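Consumer Claims and Everyday Evidence
Unit 4 handout: Pattern, Mood and the Store Display

Read this before the seminar and bring your copy of the Skiltar brochure. You don't need any statistics beyond Unit 2.

4.1 The claim

Anyone who has shopped for wallpaper or gift wrap has met some version of it: flowers calm people down, calm people linger, and people who linger spend. The Skiltar brochure puts it in one sentence and prints a number next to it. Shoppers in "botanical settings," it says, stayed in the store longer than shoppers in plain ones, based on 1333 visits.

That is a lot of visits. Please don't be impressed yet. A large count tells you that somebody kept a tally for a long time. It doesn't tell you what was compared with what. 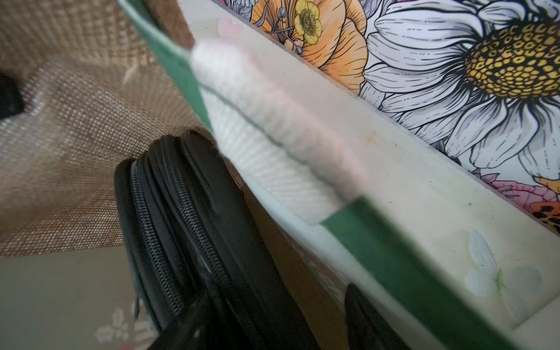 Start with the stores. The brochure pools visits from two branches, Drarstead and Quartey. Drarstead got the floral treatment and Quartey kept its plain walls. Drarstead also has a café and free parking. If you wanted people to hang around, you might try coffee before peonies.

Then look at the word "visits." A person who came in six times shows up six times. We aren't told how many different people there were, and I asked. The reply I got was a second copy of the brochure.

4.2 What counts as "botanical"?

The brochure never says. A small printed sprig on a paper bag and a wall covered from end to end in blossoms would both pass, and it is hard to believe they do the same thing to anybody. When a category is this loose, a seller can move things in and out of it after seeing the results. I'm not saying that happened. I'm saying nothing in the brochure would stop it.

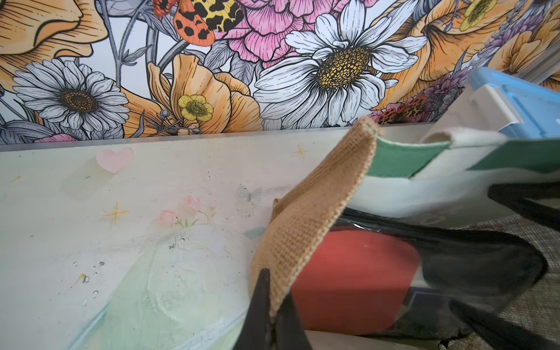 Fig. 2. Dense floral pattern with daisies and a spotted moth.

Note too that many of these designs carry insects. Some people like moths on a wall and some very much don't. A study that lumps them all under "nature" has already decided that the difference doesn't matter.

4.3 The Flilta survey

Flilta sells the paper, so read its survey with that in mind. It had 524 replies from customers, most of whom said their patterned room made them "feel better." These are people who picked the pattern, paid for it, and in many cases hung it themselves. Very few of us will announce that we wasted a weekend.

The form went out to 2000 customers. Work out the share who answered and ask yourself who the rest might be. Also look at the answer options, which were "much better," "better" and "no change." There was no box for "worse."

Things to check in any survey of this kind:

1. Who was asked, and who bothered to answer.

2. Whether a bad answer was possible on the form.

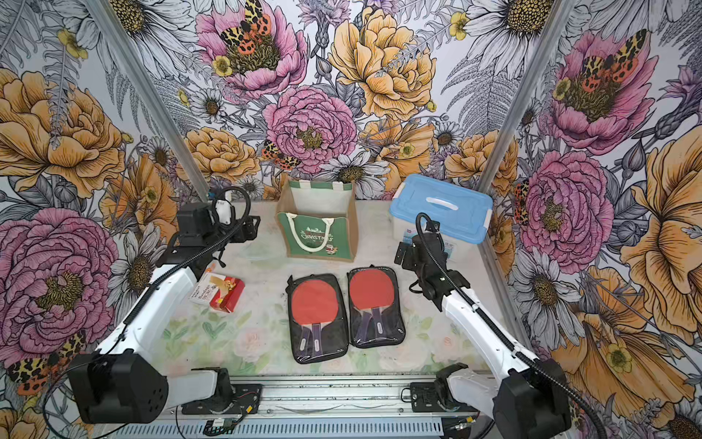

3. Whether anyone was asked before the change as well as after it.

4. Who paid, and whether they would have printed a dull result.

4.4 For the seminar

Write one page on how you would test the Skiltar claim with two branches and a small budget. Swapping the walls halfway through is a decent start, but it has problems of its own, and I want at least one of them named. "More research is needed" will not get you any points.

The reading for Unit 5 covers scented candles. Same brochure, page 2.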